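About Calville

Calville started in August with two borrowed desks and one stubborn idea: that the people who are best at everyday chores should be the ones who teach them to robots. We're a small teaching shop, and we've now saved 2,033 lessons, every one led by a person at the controls.
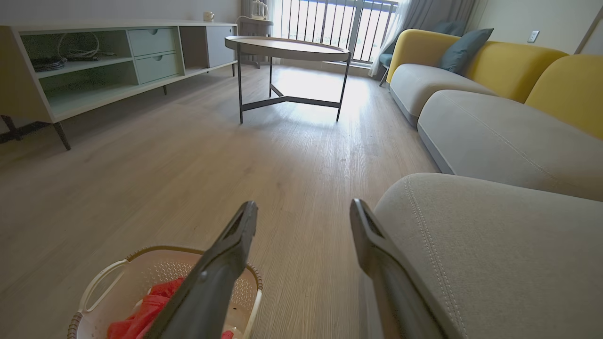

Our lessons happen in rooms folks would be glad to live in, and we like it that way. A robot has to learn its way past a long sofa and a round coffee table before it's much help with the red cloth in a laundry basket.

New operators spend 15 days with us before they lead a lesson alone, and we're patient with everybody. Cloth is the part they grumble about (and come to love!), as a bunched-up piece like the red-orange one between these fingers never folds the same way twice.
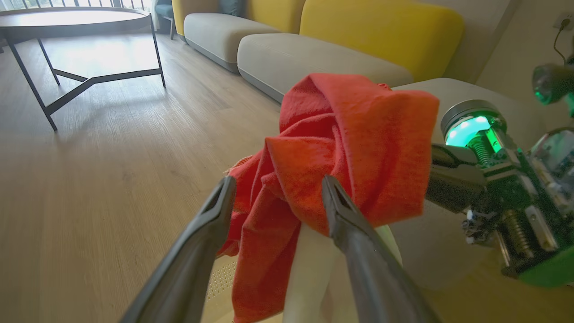 Two-handed work is what we're proudest of, and it fills most of our Nirier course. Operators learn to bring both grippers in on one piece of fabric, low over the floorboards, and to keep an eye on where the arm cables run, even when one lies over the edge of the sofa. 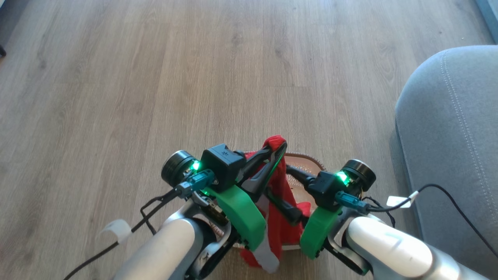 Visitors are always welcome at Calville, so do write ahead and we'll put the coffee on.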